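Reading time: 2 min

December — equipment plan, shelf restocking cell

Budget line opened under Fletlow. Left after the carpet and shelf modules: 1704 for hands, fingers and spares. Malý quoted lead time on replacement hands at 9 weeks, so the order has to go in before the wrist cable question is settled. Dasto can ship finger sets in 6 days but only in packs of 21.

Stock on the shelf is the usual mix: upright boxes, chip cans, one red can on its side. The shelf is low, so the hand starts well under the product level.
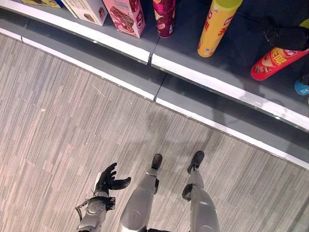 Cable routing is the open cost. Loops at the wrist need a sleeve or a clamp, and Soltudach sells both. Clamp is cheaper — sleeve is easier to swap. Price both before ordering.

Wrist camera: motion blur is bad at close range. Package colors survive it, printed text does not. Options are a shorter exposure (free, try first) or a global shutter module (nearly half of what is left). The fingers also take up a lot of the view on both sides.

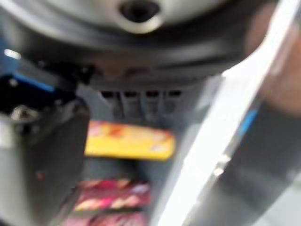

To order

1. One finger pack, Dasto.
2. Clamp or sleeve, Soltudach.
3. Spare hand, Malý. Hold until the Fletlow line is confirmed.
4. Camera module: not this round.

Comments

benchtwo: Sleeve. The clamp loosens.

r_lab: Does the finger pack include screws? Last one didn't.

benchtwo: No. Add them.

Contact | © Soltudach Workshop Notes | Back to top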